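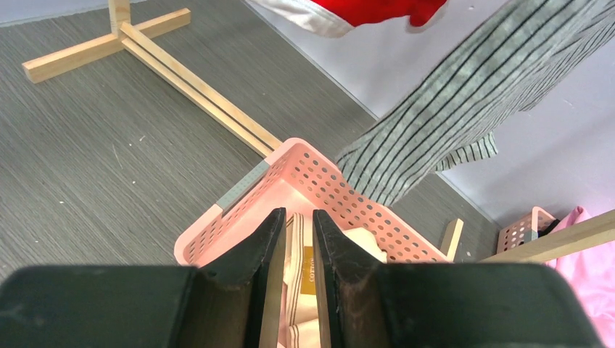 Bavia Savings put out a statement at 4:50 this afternoon, which is when banks like to share things they're proud of. Vasiliki Drakos is leaving the board "to focus on other interests." Small thread.

2/ For those who don't own shares in a mid-sized lender and therefore have healthier evenings: Drakos chaired the audit committee. She's the one who asked the questions at the annual meeting while everyone else looked at the muffins.

3/ The "other interests" line is doing a lot of lifting. Her term ran until the March meeting. Whatever these interests are, they couldn't wait eight or nine weeks.

4/ What else has been going on? Well, Antoniadis Holdings, the biggest shareholder, has been shopping its stake since the fall. The bank's word for this was "speculation." Then the Kuncombe paper printed the letter.

5/ The letter is two pages. Page one says how much Antoniadis values the relationship. Page two says they would like out of the relationship.

6/ Page two also mentions the Ketusdale loan. If you're new: Bavia lent a pile of money to a developer to build a shopping center in Ketusdale. There is now a very nice sign in Ketusdale.

7/ I drove past it over the holidays. The sign lights up at night. Credit where due.

8/ The loan is still listed as "performing." I looked up what that means in the bank's own annual report and the definition sends you to a note, and the note sends you to page 70, and page 70 is a photo of the regional managers at a golf day.

9/ Somebody asked if I think Drakos was pushed. I don't know. I wasn't there and neither were you. I do know that audit chairs who are happy with the numbers tend to hang around long enough to sign them.

10/ Full disclosure, I own 1741 shares, which sounds impressive until you check the price. Please do not check the price.

11/ Replies are asking who takes over audit. The statement says the chairman will "cover the role in the interim." So the man being audited on behalf of the shareholders will be keeping an eye on himself. Efficient!

12/ A reader sent me the rule on this. The bank's charter says audit has to be chaired by an independent director. It doesn't say what happens if there isn't one. I assume whoever wrote it thought that would be silly.

13/ Also no word on who's buying the Antoniadis stake. I've had three different names in my messages tonight and one of them was a guy asking if he could have it.

14/ I emailed investor relations with four questions. Got an auto-reply thanking me for my interest in a career at Bavia.

15/ Statement is dated Friday, January 23, 2026, if you want to find it on their site. It's under "Community News," below the school calendar contest.

16/ Muting this for dinner. If the chairman resigns before dessert somebody text me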